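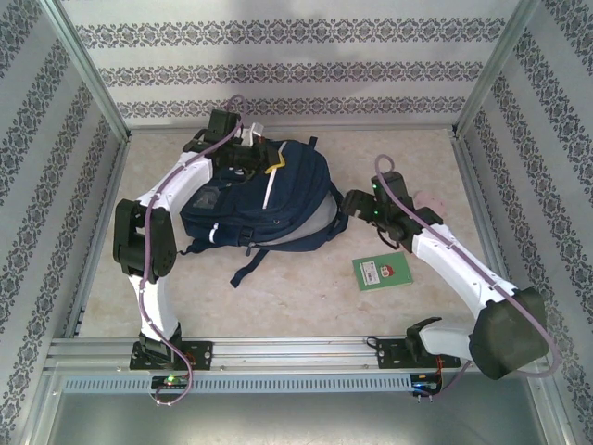 Wiroj Khunthong reckons the second strip is where it all goes wrong, and that anyone can hang the first one. I'd go along with that. He wrote in after my page on painting ceilings to ask how you get a patterned paper to line up without wasting half the roll, and I promised I'd write it up.

Hernisholm > Walls and floors > Wallpaper > Matching a pattern

Print this page | E-mail this page

Start with the label. It gives you the repeat, meaning the distance before the pattern begins again, and it tells you whether you've got a straight match or a drop match. Straight match is the friendly one: the same bit of pattern sits at the same height on every strip. With a drop match each strip is shifted down (usually by half a repeat) and you really need to number your lengths on the back in pencil or you'll get in a pickle. I did!

Next, measure the wall from ceiling to skirting in a few places. Old houses lie. Take the tallest figure, then round it up to a whole number of repeats and add a bit for trimming top and bottom. My back bedroom is 2,400 mm high and the paper was a Henine one with a 640 mm repeat, so four repeats made 2,560 mm, and that was my strip length with the trimming already in it.

Now decide where the pattern sits at the top. If your paper has strong bands or a big motif, hold a length up and slide it up and down before you cut anything. I like a full motif just under the ceiling – a sliced one draws the eye every time you lie in bed. If the ceiling slopes, though, let a plainer bit of the paper fall there and the slope won't show nearly so much.

Hang the first strip to a plumb line, never to the corner. Brush from the middle outwards. Then comes Wiroj's dreaded second strip. Match it at eye level first, butt the edges together, and work up and down from there. If it drifts a little towards the floor, that's fine, the sofa will hide it. Slide the paper with flat palms and don't tug it by the edge, it stretches.

For inside corners, cut the strip so that 6 mm turns on to the next wall, then hang the offcut over it to a fresh plumb line. You'll lose a sliver of pattern. I've never had a visitor spot it.

Paste: I used Bilgin ready-mixed on the bedroom and Clalo powder on the landing, and got on with both. Leave the paper to soak for the time on the packet, and give every strip the same soak or they won't match in length.

I did my wall on a Sunday in June with the windows shut, and opened them again the next morning. Keep the leftover roll somewhere dry. You'll want it for patches.

Contact | Copyright Hernisholm | Back to top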